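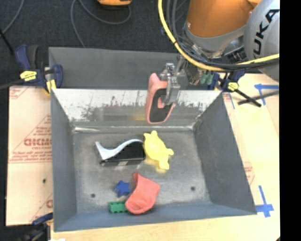

Wedeck support replied at 9:40: the bin is the standard one, and the scuffs on the back wall are normal wear. They asked whether the marks come off with a damp cloth or stay put.

**Ticket 2136 - scratched bin, small items getting marked**

Reported in January. Desk supplies sorted through the sheet-metal bin come out with gray smudges, mostly the light-colored ones. Of 65 items checked, 13 had marks.

**Tried so far**

- Wiped the floor and all the walls with dish soap and warm water. Smudges came off, scratches did not.
- Left the bin to dry overnight and ran the same items again. Fewer marks, still some.
- Checked the two round holes in the floor for burrs. The one at the lower left felt rough, so it was filed down.
- Asked Grulance about a liner. They have a thin rubber mat, but it would cover the holes unless we cut it.

**Reply to Wedeck**

Marks along the upper back wall stay put after wiping. We would like a price on a replacement bin, same size, sloping walls.

**Status**

Open. Mat ordered from Grulance, 2 pieces. Waiting on Wedeck for the bin price.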